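How to put up a wire shelving unit without falling out with it

Chrome wire shelving looks like the simplest furniture ever made: four poles, some shelves, no screws. People buy it for this reason, and an hour later they are sitting on the floor with a rubber mallet, looking betrayed. I have put up a fair few, most of them for my sister-in-law Remedios Sarmiento, who treats the things as a hobby provided somebody else does the building.

Ours are from Troswood. Other makes go together in much the same way, though the clips seldom swap between them, as I learned with a bag of Cuvo ones and most of an evening.

What you need

A rubber mallet, a spirit level, a pencil, and the little bag of plastic clips. Do not open the bag over carpet.

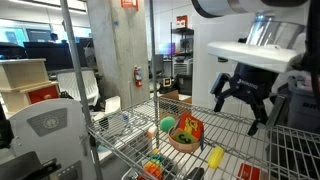 Step 1: Decide your heights first

Measure the tallest thing you mean to keep on each shelf and add a hand's width, so you can get it out again without scraping your knuckles. Write the heights down. Moving one shelf later means knocking the lot apart from the top, and you will remember this paragraph while you do it.

Step 2: Feet, then poles

Screw the levelling feet all the way into the poles, then back them out two turns. That gives you some room to go down as well as up. If your poles come in two halves, join them hand tight now and check there's no gap at the join.

Step 3: Clips

Each clip is two halves that snap round the pole over one of the grooves. There is a ridge inside that has to sit in the groove, and an arrow or the word TOP on the outside. The narrow end goes up. Count the grooves from the bottom on every pole, and count them again after any phone call.

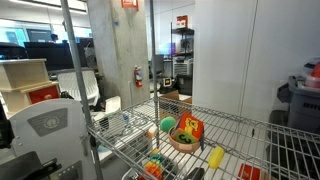 If a clip slides when you push down on it with your thumb, it has missed its groove. Take it off and try again. It will not sort itself out under a load of tinned tomatoes, whatever Edgardo Padilla tells you.

Step 4: Bottom shelf

Lay the shelf on its side and thread two poles through the corner collars, clips and all. Stand it up and do the other two. Now tap each corner down with the mallet, a little at a time, going round in turn. Hammering one corner home first will jam the opposite one. 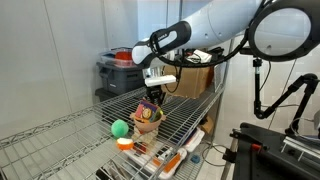 The remaining shelves drop on from the top in the same way, and a second pair of hands helps a good deal. Mine belonged to Mylene, who is tall and only sighed twice.

Step 5: Level it

Put the spirit level on the top shelf, front to back and then side to side, and adjust the feet until the bubble behaves. On an old floor you may have to settle for close.

Taking it down

Empty it, then knock each shelf upwards from underneath, close to the collar. Keep the clips in a jar with a lid.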